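Tuesday night at Borncombe

I finally got along to the open evening at the Borncombe robotics lab. I'd missed the last two. It's upstairs in the old Bullbridge building, level 3, and parking was easier than I expected.

Most of the evening was kitchen work. They practise everything in simulation before a real arm gets anywhere near a real cupboard, so we sat in front of a big screen and watched a white arm working in a kitchen with slate-blue cupboards and a marble splashback. The software is called Prevavach. I asked what it cost and didn't get a straight answer.

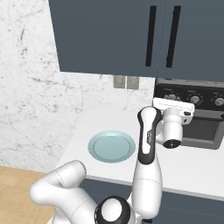 A voice from the row behind wanted to know why anyone would bother with a pretend kitchen when there was a perfectly good one down the hall. The reply was that Prevavach had got through 911 runs that week, and nobody had to mop up after any of them.

After the break we had 12 minutes on grippers, which could have been longer. I'd have liked more on how they set the colours and lighting.

Tea and lamingtons afterwards. The next one is in October, on the Thammasiri project, and I've put my name down.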